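Lighting at the Fastener: Task Light and Hand Tools for Small Electronics Repair

Course project report, Product Design Workshop II
Submitted February 10, 2024

Summary

This report covers the selection and assessment of hand tools for a repair bench used to open and reassemble small household electronics. The project was set by the Drellwood workshop, which asked for a recommendation on whether the bench should keep its overhead lamp as the only light source or add drivers with built-in lighting. Work took place between September and the end of January. The recommendation is to keep the overhead lamp at reduced output and to add lit drivers for recessed screws only.

1. Background

The Drellwood bench handles remote controls, desk clocks, small radios and battery chargers. Most of these are closed with short screws set at the bottom of a plastic well. The well is usually narrow enough that the shank of the driver fills most of the opening, and the hand above it blocks the lamp. The user then finds the screw head by touch. A driver that is seated badly in the slot or cross will slip under load, and a few slips are enough to round out the recess. A rounded screw has to be drilled or cut, which takes longer than the repair itself.

Earlier coursework on the same bench (the Verasness report) looked at lamp height and color temperature. It did not look at the tools. Its authors noted that raising the lamp reduced glare but made the wells darker, and they left the problem open.

2. Equipment

The work surface is a light cream tabletop with a smooth, matte finish. A matte surface was requested because bright spots reflected from gloss laminate had been a complaint in the Verasness work. The light color makes dropped screws easier to find. It also shows scuffs, and these were left as they were for the length of the project.

Two types of driver were compared. The first is a plain precision driver with a fixed shank and a rotating cap. The second is a pen-style driver with a light source at the nose, so that the beam follows the shank toward the tip. Parts were held in the Hegazy tray, a shallow divided tray made in the department shop for an earlier course.

3. Method

Each unit was opened, its screws were removed and sorted, and the unit was closed again. This was done under three lighting conditions: overhead lamp at full output, overhead lamp dimmed, and overhead lamp dimmed with the lit driver. The order of conditions was changed from session to session to limit the effect of practice. In total, 227 screws were removed and refitted. Of these, 43 sat in deep wells, defined here as any well where the screw head could not be seen from a normal seated position under the full lamp.

A slip was recorded whenever the tip left the recess under load. Time was taken from first contact with the case to removal of the last screw. Torque was not measured. The shop's torque gauge does not read low enough for screws of this size. 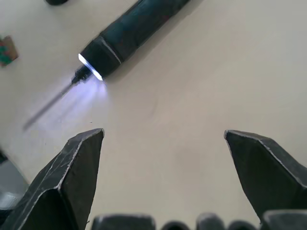

Why not put a brighter lamp over the bench and leave the drivers alone?
A brighter lamp lights the outside of the case and the back of the hand. The bottom of a deep well stays in shadow as long as the hand is between the lamp and the screw, and the added glare makes the dark opening harder to look into.

4. Results

For screws in open positions, the three conditions could not be told apart. Slips were rare in all of them, and the differences in time were smaller than the differences between one session and the next.

Deep wells gave a different result. Under the full lamp there were 7 slips. With the lamp dimmed and a plain driver the number was the same, but the time per unit was longer. With the lit driver the number of slips fell to 2, both on the same clock housing, where the well was bent and the shank could not be brought in straight. Light does not correct a poor approach angle.

A secondary effect was seen during reassembly. The light at the nose made it easier to see whether a screw was upright in its hole before turning. Cross-threading was not counted separately, and this observation is reported without a figure.

5. Problems

The collar that holds the light adds width near the nose. In 6 units the collar touched the rim of the case before the tip was fully seated, and the plain driver had to be used. A longer shank would clear the rim but would also move the light farther from the work. The Arnus bit set, which was on hand, includes long shanks, but they did not fit the collet of the lit driver and could not be tested.

Bare metal parts inside the cases reflected the beam at some angles. Tilting the unit in the tray was enough to remove the reflection.

Battery life was not tested in a controlled way. The lit driver was charged before each session and did not run down during use.

6. Recommendation

The bench should keep the overhead lamp, dimmed to the middle setting, and hold two lit drivers next to the existing plain set. The lit drivers should be used for deep wells and for starting screws on reassembly. Plain drivers remain the better choice for open screws and for cases with a raised rim. The tabletop needs no change.

7. Further work

Shank length and light position should be tested together, using a driver whose collet accepts the long shanks. A narrower collar should also be mocked up and tried on the 6 units with raised rims. The clock housing with the bent well has been kept on the shelf under the bench for this purpose.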